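"I wanted people to stay after the song"

By Zofia Kalinowski

When I arrive at the Seken hall in Ramholm it is half past six on a Monday evening, and Sutrisno Chong is writing the names of songs on a piece of cardboard. The choir will come at seven. He asks me if I sing. I say no, and he writes one more title and says, "Then you will sit with the basses. They also say no, the first month."

Chong started the evening choir eight years ago, when he had just moved to the town from a much bigger one. In the beginning there were four people, and two of them were married to each other. Now there are 153 names on the list, but he is quick to explain that a list is only a list. "If it rains, I have thirty. If there is football, I have the women and Sotiris."

Sotiris is Sotiris Drakos, who sings bass and has a bakery near the harbor. He has missed very few Mondays. He goes to bed after rehearsal and gets up at three for the bread. I asked him if this is not too hard. "It is hard, yes," he said. "But the other days I speak only about flour and money."

The choir has no entrance test. This was a difficult decision, Chong told me, and he changed his mind about it two times. In the second year he listened to each new singer alone, for five minutes, at the piano. He thought it would help him to place the voices. "Instead I lost people. They came out of the room red in the face and I did not see them again. One woman wrote me a letter, very polite, to say she had found out she could not sing. I had never told her that! So I stopped."

What he does now is to put every new person between two strong singers and leave them there until Christmas. Some of them move their lips and make no sound for weeks. He can see it from the front, he says, and he never speaks of it.

The music is mixed. There are folk songs in six or seven languages, a few church pieces, and one long work each year that is really too difficult. This year it is a cantata in 22 short parts by Yanti Kusuma, a composer who lives an hour away and comes to listen sometimes. She wrote it for amateurs, and she told me on the telephone that she took out all the high notes and then put three back. "A choir must be afraid of something," she said. "If not, they look at the clock."

I asked Chong about money, because every choir I have written about has a story about money. His is short. Members pay what they can in a tin box. Last winter concert, in December, the box at the door had 1,057 in it, and this paid for the heating until spring. "Before that we sang in coats. You can hear a coat, you know. The sound is brown."

In the break there is tea, and people talk more loudly than they sing. Aisyah Liem, an alto who joined two years ago after her husband died, says that for her the break is half of the evening. She did not know anybody in Ramholm then except her neighbors. "I came for the break first," she says. "The singing I learned after." This autumn she learned to read notes from a book for children, and she carries it in her bag with the scores.
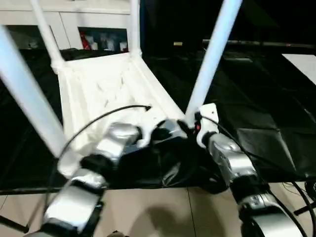

A white chair with tubular legs.

The second half of the rehearsal is slower. They stay for a long time on four lines of the cantata, where the tenors must come in alone. They come in late, then early, then late again. Chong does not get angry. He claps the rhythm, he walks over to stand beside them, and he sings their part with them in a small and not very beautiful voice. He told me before that he was never a good singer himself, and I had thought he was being modest.

I wanted to know what he will do when he cannot lead the choir any more. He is sixty-six now. He said he has asked two of the younger members to take the warm-up in turns, and that one of them is already better at it than he is. He did not want to say which one – they might read this.

At nine they finish with a round that everybody knows by heart. Drakos puts on his jacket during the last verse and keeps singing as he goes to the door.

The Seken hall choir meets on Mondays at seven in the evening. New singers can come to any rehearsal.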